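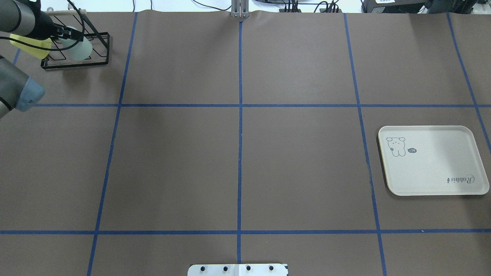

Plan de travail couvert de papier brun et quadrillé au ruban bleu ; à gauche, l'égouttoir en fil noir et un gobelet vert menthe pâle.

COMMUNIQUÉ DE PRESSE
Jeudi 8 décembre

Titulton publie son protocole de préparation des plans de travail pour le rangement de vaisselle

Titulton met à disposition la version 7 de son protocole de préparation des surfaces, destiné aux essais d'implantation d'égouttoirs et de petits ustensiles de cuisine. Le document compte 55 pages et remplace l'édition de mars.

Le protocole prescrit un revêtement en papier brun mat, posé d'un seul tenant sur la table, puis divisé en cellules rectangulaires au moyen de ruban de masquage bleu. Chaque objet est affecté à une cellule ou à un groupe de cellules contiguës. Les cellules centrales restent libres en début de séance. L'égouttoir est placé en périphérie.

Les relevés de position sont consignés par cellule, sans mesure au réglet. La lecture se fait depuis le bord avant de la table. Le papier est remplacé dès qu'un pli traverse une ligne de ruban ; les froissements limités au bord sont admis.

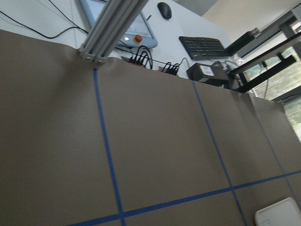 Bord opposé du plan de travail : le papier kraft froissé au pied du montant en aluminium, le plateau blanc de la table au-delà.

La version 7 a été établie à partir de 182 séances, menées sur 9 tables de dimensions différentes. Deux points ont été révisés : la largeur de la marge laissée entre le papier et les éléments fixes, et l'ordre de pose des bandes, désormais longitudinales puis transversales. Les gabarits de traçage Brokitz restent compatibles.

Le protocole et les fiches de relevé sont disponibles sur demande auprès du service documentation de Titulton. Les détenteurs de l'édition précédente reçoivent la mise à jour sans frais.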